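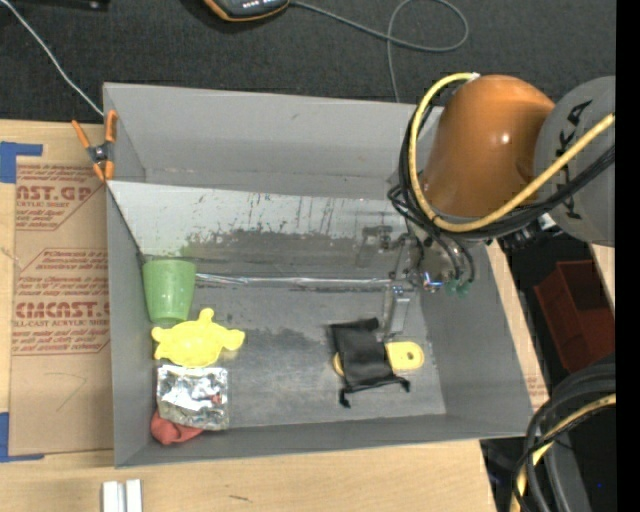

Gray bin on the bench, small items at left, black cloth at right.

22 May 2018
Skoddale workshop, materials bench
Subject: condition of the gray bin and review of its contents

The gray bin was reviewed today as part of the general inventory of loose items held at the Skoddale workshop. The purpose of the entry is to record the state of the bin, to note what is to be kept in it, and to settle the cleaning method before the stock is transferred to the Uvden store in July.

Condition of the bin. The floor is scuffed and mottled, with darker smudges and streaks. There are dark vertical marks on the far wall which resemble drips. The previous entry attributed these to cleaning fluid left to dry on the slope, and that explanation is accepted for now. The bin remains fit for use. The sloped sides are an advantage for small articles, as they can be drawn up the wall by hand without catching on a corner.

Contents, left side. The light green plastic cup lies on its side and is retained. Next to it is the yellow toy, a flat starfish or flower shape with rounded limbs. It is entered in the stock book under "toys, flat" and should stay under that heading, although a colleague has asked for a separate heading for animals. The aluminum foil is a single crumpled square. Foil is to be replaced when it tears through. Creasing alone is no cause for replacement, and the sheet should not be smoothed out between sessions. The reddish-pink soft article partly under the foil has no line in the stock book. It is to be taken out, identified as cloth or rubber, and entered accordingly.

Contents, right side. The black cloth is folded to a rough rectangle, with a loose flap or strap at one corner. The yellow flat piece with the round hole is partly covered by it. Flat pieces have been overlooked under fabric before – the last inventory closed with two articles missing, and both were later found inside a folded cloth. Fabric is therefore to be lifted and shaken before any list is signed.

Cleaning. Two methods were tried last month on the spare bin. Warm water with dish soap removed most of the smudging, but left streaks when the walls were not wiped down afterward. The Flernero cleaner gave a more even surface and left a smell that lasted for some 40 minutes with the door open. Fine abrasive paper, grit 3000, was tested on a small area of the spare bin and made no useful difference to the scuffs. The agreed method is soap and water, followed by a dry cloth applied from the rim downward. The abrasive paper has been returned to the drawer.

Storage. The Michailidis shelving at Uvden has six open bays, of which the lowest is deep enough for the bin without tilting. The bin should travel empty, with the small articles packed separately and the foil laid on top of the cloth.

Outstanding:
Enter the reddish-pink article in the stock book.
Clean the gray bin by the agreed method and record whether the marks on the far wall come away.
Order dish soap – the present bottle is nearly finished.
Confirm the bay at Uvden and label it.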